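Nov 23, 2019
Skumon arm, shared shop, back bench

Recalibrated the wrist again. I don't trust the number it gave me. Vellora's setup tool says the camera offset is good to 2 mm, but it said exactly that in August too, when the mount had a loose screw and the whole thing wobbled if you breathed on it. A check that passes either way isn't checking much. Wrote my own: touch a pencil dot from 20 different poses and look at the spread. Haven't run it on the new mount yet.

Swapped the shoulder servo for the Kobori one. Quieter, and it holds position better with the arm stretched out. Still gets a small dip when it starts down, and I can't tell if that's the servo or my gains. The forum answer is always "raise the gain," which is what got us the buzzing last time.

Task is still the same: red cube, pick it up, put it in the wicker basket. Basket stays up and left of the cube as the wrist camera sees it.

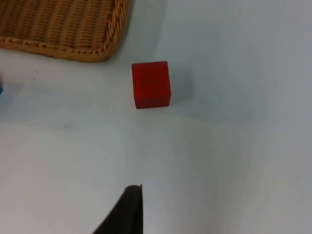 What bothers me is the shadow. The color threshold finds the red fine, but the box it draws creeps to the right whenever the bench lamp is on, and then the grasp lands off center. I could mask it out by hand for this table and this lamp, and it would look great until somebody moves the lamp. Would like to fix it properly or leave it alone.

Also read the Zaltanetti write-up people keep passing around. They claim 4,000 clean grasps in a row. No word on how often they reset the object, or whether it was ever turned. With the cube put back in the same spot every time I could replay one recorded motion and get the same result with the camera unplugged. Not copying their settings until I see a run with the cube thrown down any old way.

Log file still stops at 1,000 lines and starts over. Known, my fault, a leftover from testing.

To do:
– pencil dot test, lamp on and lamp off
– log the servo current on the way down
– turn the cube between tries, no more lining it up with the table edge
– longer cable for the wrist, the old one pulls – I think that's part of the dip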